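Chapter 7
Comparing Grippers and Camera Positions on a Two-Arm Workstation

A gripper is seldom chosen on its own. The arm that carries it, the camera that guides it and the controller that closes it each set limits on what it can do, and a fair comparison must hold three of these steady while the fourth is changed. This chapter sets out a method for doing so, using the tabletop trials carried out at the Drelldale teaching laboratory in July.

The work surface is deliberately plain. A printed grid sheet gives the reader of a trial record a fixed reference against which the position of a fingertip can be judged from any viewpoint. 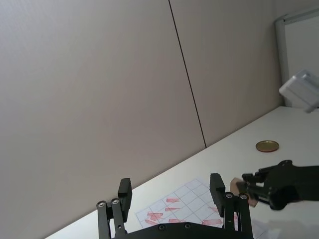 Till Seidel, reading this chapter in draft, objected that a grid favors the wrist camera, and asked that every placement error also be measured by hand with a steel rule. His objection was accepted, and the figures in Section 7.4 are hand measurements throughout.

7.1 What a parallel gripper must do

The two-finger parallel gripper is the standard against which other designs are judged in this book. Students should consider separately how it approaches an object, how it holds the object, and how it lets go. A flat block and a shallow round lid make very different demands, the lid offering only a thin rim to the fingers.
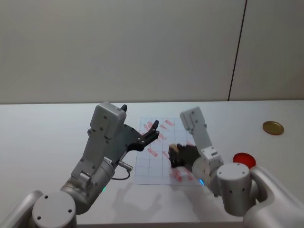 The Drelldale series consisted of 286 trials, divided between the Petersen and Pesirham controllers. In 19 of them the object slipped before release — a result discussed at length in Section 7.5, where closing speed is treated apart from closing force.

7.2 Where to place the camera

A camera at the wrist sees the fingertips well but moves with the arm. A camera set farther back sees both arms, though one arm may block its view of the other.
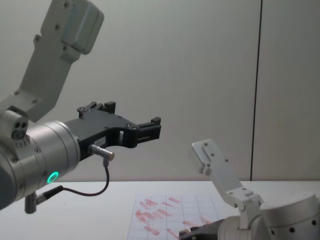 Figure 7.3. Two arms with black grippers above a grid sheet; the fingers of the left gripper are open.

For each camera position, the student should record the following before any trial begins:

The distance from the lens to the center of the grid
The part of the grid hidden by the gripper when open
The part hidden when closed 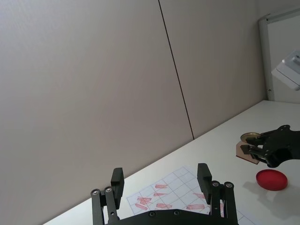
These records are kept with the trial sheets and are used again in the Dulwood exercise at the end of the chapter, in which 3 camera positions are compared using one controller. Section 7.3 begins with the calibration of the wrist camera.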